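Plandcombe and Kunen meet on Saturday for what the league secretary's office describes as a deciding fixture. This site has followed both clubs for a number of seasons, and it is proper to set out the position before the match is played.

The arithmetic is simple. Plandcombe lead the division by a single point with one match remaining. A draw would leave them level or better with every side except Kunen, whom they would still head by that same point. Kunen must win. Toivonen, in third place, can no longer finish first and will play for nothing more than a respectable final position.

The summer calendar in our league has its critics, and a title settled in early autumn will always seem odd to supporters of the professional game. It does, however, give us firm pitches and light evenings. The attendance at the meeting of the two clubs in September was 1,483, a figure that many winter leagues at this level would be glad to record.
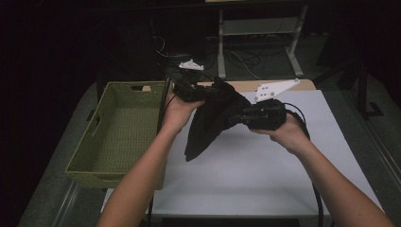
Black cloth held between two hand-held grippers.

That match finished goalless, and it would be unwise to read too much into it. Kunen had the greater share of possession and did little with it. Plandcombe defended in two narrow banks and allowed the crosses to come in, trusting their centre-halves to deal with them. The visiting supporters found this frustrating to watch. I considered it a sound piece of work, although the home side were fortunate when a header struck the bar late in the second half.

Kunen have since altered their shape. The second striker has been withdrawn into midfield, and the full-backs are now permitted to go forward together — a risk that the previous management would not have accepted. They scored four against Mitirmont in their next match and conceded two, both from long balls played into the space behind the right-back. Plandcombe will have taken note.
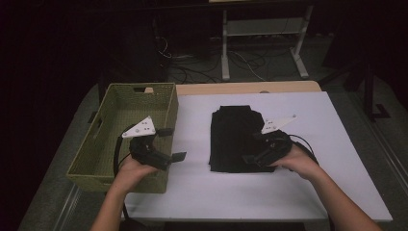
Folded black garment and olive-green basket.

A word is due on Mitirmont, whose season has received less attention than it deserves. They began with a squad of 27, several of whom had not played at this level before, and were widely expected to go down. They are safe. Their pressing in the opening part of matches has troubled every side in the division, and their home victory over Toivonen remains the best performance I have attended this year.

As to Saturday, the away allocation has been set at 200 and tickets will not be sold at the gate to visiting supporters. Those travelling should use the east entrance. The car park behind the main stand is reserved for season ticket holders, and the overflow field will open only if the ground is dry enough.
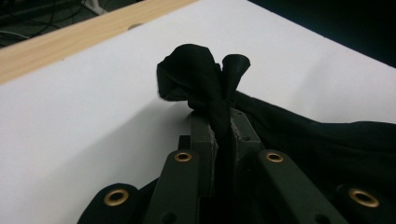
What happens if the two clubs finish level on points?
The title would be decided on goal difference, but this cannot arise on Saturday, as a Kunen victory would put them two points clear.

My own expectation is a cautious first half. Plandcombe have no reason to open the match up, and their manager has seldom done so without being obliged to. Should Kunen score first, the contest will change entirely, as the home side have recovered from a losing position only once this season. I would therefore favour Plandcombe to obtain the draw they require — though with less confidence than I held a month ago.

A full report will be published here on Sunday evening, together with the final table.

Posted October 4, 2023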